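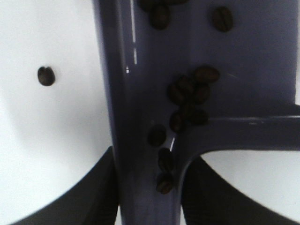 When will the Skerkach route guide be ready for other people to drive? In October, if the last stretch goes the way the first two did, and I'll explain below why I'm still a bit cagey about that last stretch.

Hi Akosua, and hi to everyone else at the Appiah Travel Fund who gets this forwarded. It's 1 July 2019 and I owe you a progress report, so I've made tea and opened the road notebook. I'm putting this one up on the blog as well, like last time, so regular readers can skip the money part (or go straight to it, I know what you're like).

Quick refresher. You gave me $3,000 to drive, sleep along and write up the old Skerkach loop, the two-lane road people used before the interstate went in. It comes to 824 miles if you start and finish in Skivis, which I did, mostly because my sister lives there and has a driveway long enough for the van. I split the loop into 3 legs, and two of them are done and written up.

Leg one went beautifully. Skivis to the dam, four days, dry roads, and hardly a truck the whole way. I stopped at every motel that still had its lights on and asked for a room rate, a look at a room, and whether they stay open through winter. Most people were happy to talk. One owner at a place with green doors kept me on the porch for two hours telling me about the flood year, and I got pie out of it, so I'm calling that research!

Leg two was slower. The pass above Skunance opened late this spring and I got there a day too early, like a fool, and had to sit at the bottom with a lot of other vans waiting for the gate. No cell signal, one gas pump, a vending machine that took my dollar and kept it. But once we were let through — wow. Snow banks taller than the van on both sides and then, around one bend, the whole valley green underneath. I've written four pages on that bend alone and I'll cut them down, I promise.

Where things stand on the writing: 33 stops are drafted, with directions, opening seasons, what it costs to stay and whether I'd go back. You asked me in the spring to be tougher on the campgrounds and I have been. Two of them I've dropped completely. One had a lovely river and a bathroom I won't describe in a funded document. The other was fine until the generators started up after supper and ran till past midnight.

Delali Mahama has been checking the mileages against her own trip and has caught me out more than once. I had the turnoff for the hot springs on the wrong side of the bridge, which would have sent somebody eleven miles up a logging road. Fixed now. She's also drawing the maps, and the first leg's map is in your inbox in a separate email.

Now the money. Gas is the big one and it's running higher than I planned, because the van gets terrible mileage in the hills and I doubled back a lot. Lodging has come in under, since I slept in the van whenever it was warm enough. I moved what was left from lodging over to gas and noted it on the expense sheet. I'm not asking for more. If the van needs brakes before leg three (it's making a noise) I'll pay for those myself.

So, leg three. The road along the lake is closed for bridge work and the county office gave me two different reopening dates in one phone call. If it opens by the end of summer, I drive it right away, write it up in a couple of weeks, and you get the full guide in October. If it doesn't, I'd like to take the ferry around and write that up as the detour — it adds a day, but I've heard the ferry is half the fun. Could you let me know whether that's okay with the fund? I'd want to book ahead.

The other thing I need from you is a yes or no on printing. I'd love a small paper version for glove boxes, seeing how much of leg two has no signal. Delali thinks her maps will hold up in black and white. I can get a quote before we talk next.

Thanks again for backing this. I'm off to call about the brakes.

Search this blog
Enter keywords Go

3 comments

vanlifer_peg
We were in that line at the Skunance gate too! White van with the canoe. The vending machine got us as well.

Tom R.
Please do the paper version. My phone died halfway over the pass last year and I had to ask directions from a man on a tractor.

Delali Mahama
It was twelve miles up the logging road. I checked.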